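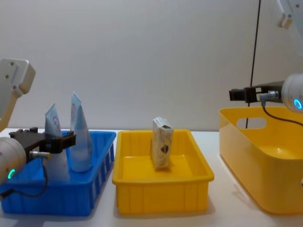 Incidencia 361 - El termo de la cocina se apaga solo y salta el diferencial

Estado: abierta, a la espera de pieza
Abierta por: Shoshana Mercado
Asignada a: Lieven Timmermans

Hola otra vez, soy Shoshana, la de la planta de arriba. Ya sé que había otra incidencia con el termo, pero aquella la cerrasteis en mayo como resuelta y esto me parece distinto, así que abro una nueva y os lo cuento con calma (perdonad el rollo, prefiero ponerlo todo de golpe y que no me tengáis que ir preguntando a trozos).

El termo es el Drakel de 30 litros, el que va colgado encima del fregadero. Resistencia de 2.000 W, o eso pone en la placa. Va enchufado a la toma de la derecha, que comparte línea con el lavavajillas y con la cafetera, y esto creo que tiene su importancia, luego vuelvo a ello.

Lo que pasa: por la mañana llego, abro el grifo y el agua sale fría. Miro el termo y el piloto está apagado. Bajo al cuadro y me encuentro el diferencial de la cocina caído. Lo subo, el piloto se enciende, el termo empieza a calentar y hasta ahí todo estupendo. A mediodía hay agua caliente para fregar los táperes. Y en algún momento de la noche, zas, otra vez abajo. De día no ha saltado nunca estando yo delante, que es lo que más rabia me da, porque así no hay manera de pillarlo.

Lo que he probado hasta ahora:

Dejar el lavavajillas desenchufado toda la noche. Saltó igual.
Dejar la cafetera desenchufada. Saltó igual.
Dejar las dos cosas desenchufadas y el termo solo. Saltó igual.
Dejar el termo desenchufado y todo lo demás puesto. No saltó, y a la mañana siguiente el café se hizo divinamente.

O sea que el termo tiene todas las papeletas. Lo que no entiendo es por qué de noche sí y de día no. ¿El termostato? ¿La humedad? Keir Paterson dice que a él le pasaba algo parecido en casa y era la resistencia, que tenía una fuga pequeñita a tierra y solo saltaba cuando se juntaba con otra cosa. Pero si está el termo solo en la línea, ¿con qué se junta?

Seguimiento, 8:15

Hoy también abajo. Lo he rearmado y me he quedado diez minutos mirando el termo como una tonta. Nada. Eso sí, he puesto la mano por debajo, donde la tapa de plástico, y he notado una gota. Una gota de verdad, no condensación de la tubería, que esa ya la conozco. He puesto un vaso debajo para ver si se llena.

Seguimiento, 17:40

El vaso tiene un dedo de agua. Lo he vaciado y lo he vuelto a poner en el mismo sitio. Por favor, que no lo quite nadie para fregar, que ya sé cómo somos.
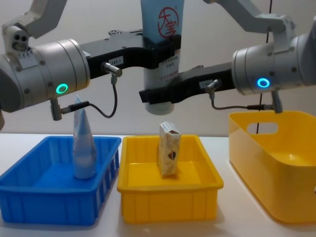 Lieven me ha contestado por teléfono y lo apunto para que conste. Me pide tres cosas: que mire si la válvula de seguridad gotea por el tubito de desagüe, que le diga a qué temperatura está el mando y que no toque la tapa de abajo. Lo tercero ya lo cumplía, que conste también.

La válvula: sí, gotea por el tubito cuando el termo está calentando, y según Lieven eso es normal (el agua se dilata y por algún lado tiene que salir). Pero mi gota no viene de ahí. Sale por la junta de la tapa, del lado izquierdo, y cae lejos del desagüe. Lo comprobé con papel de cocina: lo enrollé en el tubito por un lado y puse otro trozo bajo la tapa, y se mojaron los dos.

El mando: estaba al máximo. No sé quién lo subió, yo no fui. Lo he bajado a la mitad.

Seguimiento, 8:05

Primera noche sin saltar!! Con el mando a la mitad. Lo celebré con un café y casi cierro la incidencia yo misma. Menos mal que no lo hice.

Seguimiento, 8:20, día siguiente

Abajo otra vez. Y el vaso, lleno hasta la mitad.

Ahora tengo una teoría, a ver qué os parece. De noche no gasta agua nadie, así que el termo se queda a presión y bien caliente durante horas, y es entonces cuando la junta pierde más. El agua llega a los contactos de la resistencia y el diferencial salta. De día abrimos el grifo cada dos por tres, baja la presión y pierde menos. Se lo conté a Kazuhiro Hoshino, que entiende de fontanería bastante más que yo, y me dijo que tenía sentido, aunque él miraría también la presión de entrada, que en este edificio siempre ha ido alta. Yo lo de la presión no lo puedo medir, no tengo manómetro ni sé dónde se enrosca.

Mientras tanto he hecho lo siguiente: termo desenchufado, llave de paso del agua fría cerrada y un cartel pegado en la puerta del armario que dice NO ENCHUFAR, con la letra más fea y más grande que me ha salido. Para fregar estamos calentando agua en el hervidor Lekum. Es un apaño, pero se puede vivir.

Preguntas que dejo por aquí para quien pueda:

¿Está en garantía? La factura no la encuentro. En la carpeta de la cocina solo está la del lavavajillas y un folleto de Itness que no sé qué pinta ahí.
¿La junta se puede pedir suelta o hay que cambiar la resistencia entera?
¿Hay que vaciar el termo para la reparación? Lo digo porque si hay que vaciarlo, el grifo de abajo está durísimo y yo con eso no puedo.

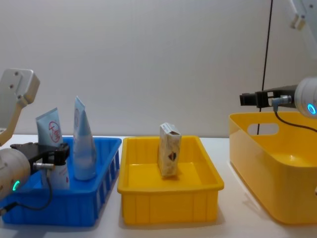
Respuesta de Lieven Timmermans
Mantenimiento - 10:32

Buenos días, Shoshana, y gracias por el vaso, que me ha ahorrado media visita. He pasado esta mañana a primera hora y te cuento.

He medido el aislamiento de la resistencia a tierra con el termo desenchufado y sale mal, bastante por debajo de lo que debería. Al quitar la tapa había cal y óxido alrededor de la brida, todo en el lado izquierdo, justo donde tú decías. La junta está reseca y cuarteada. Así que tu teoría me vale, y la de Keir también, porque la resistencia ya no la daría por buena aunque se secara.

Por partes. La junta se vende suelta, pero voy a cambiar el conjunto: resistencia, junta y ánodo, que está en las últimas. Lo he pedido a Kwok, referencia apuntada en el albarán. Todavía no me dan plazo. La garantía la está mirando Toon Verstraete en compras, él debería tener copia de la factura. Y sí, hay que vaciarlo, pero de eso me encargo yo, y del grifo duro también.

Lo de la presión de entrada queda pendiente. No llevaba el manómetro encima. Lo traigo el día de la pieza y, si va alta, pondremos un reductor, porque si no la junta nueva acabará igual que la vieja.

Hasta entonces dejadlo todo como está: desenchufado y con la llave cerrada. El cartel, perfecto.

Respuesta de Shoshana Mercado, 11:05

Mil gracias, Lieven! Le escribo ahora a Toon por lo de la factura. Una cosita más: al cerrar la llave de paso, ¿es normal que el grifo del fregadero siga dando un hilillo por el lado del agua caliente? Es poquísimo, pero lo hace. Si es por lo que queda dentro del termo, me quedo tranquila. Si no, dime y te abro otra incidencia aparte.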